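Whiteboard pens and desk bits: keeping them going

More tips from the Plestden workroom page. Quick ones this time, got a delivery coming at 3.

Storing pens

Flat. Always flat. Tip up in a mug and the ink runs down to the wrong end, tip down and it pools and blobs all over your first word. A shallow drawer is best, or an old cutlery tray if you've got one going spare. Ours came out of Thilini Kodikara's kitchen and has done years of service.

Keep them off the window sill. Sun cooks them. Radiator shelf same problem.

Whiteboard pens and permanent pens in separate places, please. Different rooms if you can manage it. More on why further down (Sunil).

Caps

Push till it clicks. Most dead pens aren't empty, somebody put the cap on crooked and left it overnight. If the cap has split chuck it and take a good one off a finished pen of the same make. They don't swap between makes very well, even when they look the same size.

Don't park the cap on the back end if it's a tight fit, you'll crack it getting it off again.

Waking up a dry pen

Worth five minutes before you bin it.

Hold it level with the cap on and leave it lying flat overnight. Does the trick more often than you'd think. If you're in a hurry, cap on tight, roll it between your palms for a bit, then try it.

Do all this over a few sheets of scrap paper and not over the bare desk. Both hands on the pen when you pull the cap, one each end, straight apart. No twisting. Twisting is how you flick ink up your cuff, and it does not come out of a white shirt, ask me how I know.

Then scribble. Long slow strokes on the paper, not little jabs, jabbing just mashes the nib. Go over the same patch till the line comes dark. If it's still grey after a whole side, it's done.

The one on my desk at the moment is a Snowman board marker, blue cap, and it gets the same treatment as all the rest.

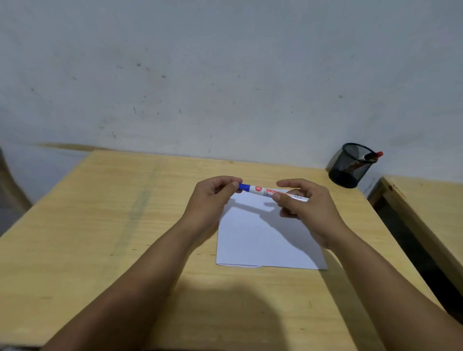 Nibs

Furry nib: trim the fluff with small sharp scissors, don't pull it. Pull and the whole thing comes out.

Squashed nib: on some pens you can draw it out gently with tweezers, turn it round and push it back in the other way up. Gloves on. Try it on an old pen first becuase some are fixed and you'll just make a mess.

Dirty nib, where you've written over another colour: straight back on the scrap paper and scribble till it runs clean. Yellow and orange get this worst. Not worth buying yellow for a whiteboard anyway, can't read it from the back of the room.

Scrap paper

Keep a little stack on the desk all the time. Backs of old printouts, misprints, the odd delivery note with nothing private on it. Two or three sheets thick at least, these inks can go straight through one. Change the bottom sheet too when it marks. I forgot once and got a nice blue ghost on the desk top.

Don't use glossy stuff, the ink sits on top and smears on your sleeve.

Getting it off things

Desk tops with a wipe-clean finish: dry cloth first, then a dab of surgical spirit on a cotton bud if it's stubborn. Test underneath somewhere. Don't try it on varnished or waxed wood, it can lift the finish.

Hands: soap, warm water, patience. Goes in a day or so.

Clothes: blot dont rub. Spirit from the back of the fabric with kitchen roll underneath, move the roll as it picks up colour, then wash. Not the dryer until you're sure it's gone.

Permanent pen on the whiteboard: Sunil Bandara wrote up the entire July rota in it. Go over every line with a proper whiteboard pen, let it sit a few seconds, wipe while it's still wet. Took ages but it came off, all except a faint bit of the title.

The board itself

Dry wipe daily. Damp cloth once a week, then dry it properly before anyone writes on it. A wet board kills nibs quick.

No scourers, no cream cleaner. Scratches hold the ink and then you've got a grey board for good.

Wash the rubber as well. Felt ones, bang them outside, away from the washing line. Microfibre cloth does just as well and goes in with the towels (no softener, it leaves a film and the ink beads up).

Buying

Boxes are cheaper but only if you'll get through them. Pens go off on the shelf. I get black and blue in quantity and red in ones and twos, we hardly touch red.

Biscuit tin labels next time if I can find where I put the good scissors.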